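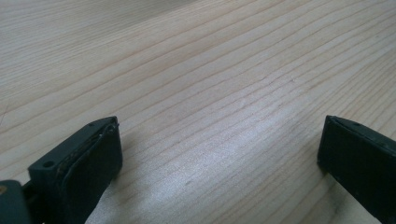
## Two sets of words to the same song, and both lots of people say theirs is the old one

**Bahman Bagheri**, April 7, 2021

I sing in a small choir in Kotwood and we do a local song called "The Ferry at Durkell". Every village within rowing distance does it as well. We have always sung four verses, the last of which has the ferryman going home to his supper. Last September we shared a concert with the Durkell choir, and when we got to the supper they drowned him. Same tune, same key, completely different ending, sung at us quite loudly.

Their conductor says theirs is the original and ours was cleaned up for schoolchildren. Our conductor says ours is the original and theirs was made up by somebody who liked a minor chord. Neither has produced any paper. I have a photocopy of a photocopy with "arr. Desjardins" at the top and the number 91 in the corner, and that is everything I've got. No year, no publisher.

How do you go about finding out which words came first? I can read music but I've never looked anything up in an archive and don't know what to ask for. I'd also like to know if we owe anyone money for singing it, though I'd like to know that more quietly.

---

**pedalnote**

The 91 is your best clue. A lone number in the top corner of a song sheet is usually either a page number from a book or the publisher's number in a series. Look at the bottom of the page too. If there is a different number down there, the top one is probably the number of the song, and the bottom one is the page. If the bottom has been lost in the copying, find whoever in the choir has the oldest copy and look at theirs. It will be in a biscuit tin or under a piano stool.

"Arr." only tells you that Desjardins set out the parts. It doesn't say who wrote the tune or the words, and arrangers were often handed words by somebody else and told to get on with it. So search for the first line as well as the title. Titles of local songs wander about a great deal. First lines less so, and library catalogues of songbooks quite often have a first-line index at the back. Search both last verses separately while you're there.

Then try the county record office. Ask for:

- school songbooks and festival programmes that mention either village
- local newspapers, for any concert where the words were printed in full
- anything catalogued under Desjardins, with and without the s on the end

I did this for a carol. The collection had over 2,300 sheets in it, sorted by colour of cover. I found mine on the second visit and it had a third version of the words, so be ready for that.

On money: it depends on when the people who wrote it died, and an arrangement can have its own rights separate from the song. Ask whoever licenses your concerts. They will be delighted to hear from you.

---

**Old Tenor**

Drowned. We always drowned him at school. Never heard of any supper.

---

**margin_of_eira**

Agree with most of what pedalnote says, but I'd be careful about "which came first". The earliest printed copy only gives you the earliest printed copy. If a song was going round by ear for 20 years before anyone set it in type, both endings could have been in use the whole time, and the printer picked one.

There was a similar quarrel over a harvest song near Kemari, where I grew up. The printed version had a cheerful ending and was taken as gospel until a singer's handwritten notebook came to light with 24 songs in it, dated earlier, and a miserable ending. Then a second notebook turned up with no ending at all. The writer had just put "etc."

What helps is to look at the words themselves. Does the supper verse rhyme the same way as the other three? Does it fit the tune without squashing two syllables on to one note? A verse added later often has a slightly different habit about it. Could you type out the last verse of each? I'd be glad to have a look.

---

**Bahman Bagheri**

Thank you all. I've checked and "supper" is squashed on to one note. I haven't told our conductor. Will type out both verses once I've got the Durkell words off someone who is still speaking to us.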